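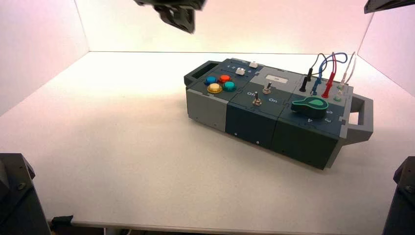

Nistance task board – data card

Version of 4/11/26. Replaces the December card, which had the old module names in it.

What's in here
One folder per session, 335 sessions. Each has a short log, a notes file and stills. 1094 stills total. Everything is about the board itself – buttons, switches, sliders, leads. Konuvness keeps the master copy, Boateng has the mirror. Mirror can lag a day or two, check the version line first.

The board
Long box, modules joined by jigsaw edges, gray carrying handle at each end. Names used in the files:
- left: round buttons in blue, red, yellow, teal, plus two small white square ones
- middle: toggles, marked On
- sliders: two tracks, numerals 1 to 5 printed between them
- leads: black wire, goes by the connector area

Red button is "red" in the logs even where the notes say orange or red-orange. Same button. Will fix sometime.

Slider values
Read against the printed numerals. Upper and lower track are seperate columns, slider_a and slider_b. Halfway between two numerals = write the lower one. Old sessions had decimals, those are rounded down now.

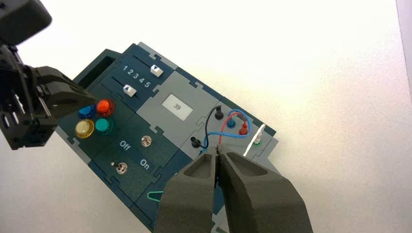

Leads
lead_state is one of: free, held, seated. Blank means the person logging couldn't tell, it does not mean free. Please don't fill blanks in by guessing – 98 rows got guessed last time and had to come back out.

Known problems
- toggle_front and toggle_rear swapped in some early sessions. List is in swaps.txt
- notes files mix inches and centimeters
- a few stills are filed under the wrong session, send me the names if you find them
- button colors look warmer in some stills than others, dont sort by color value

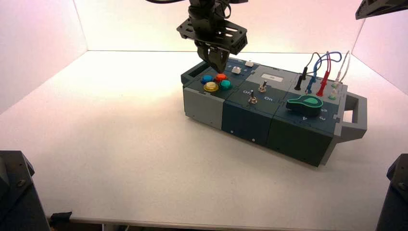
2 min read

Loading
Plain CSV, comma, header on line one. 3581 rows in the main table. Join on session and step, not on time – the clocks drifted. Fulo scripts read it as is. Anything older than the December card needs rename.txt applied first.

License
Free to use inside the project. Ask before passing it on.

To do
- merge swaps.txt into the main table
- one unit for the notes
- photo of the underside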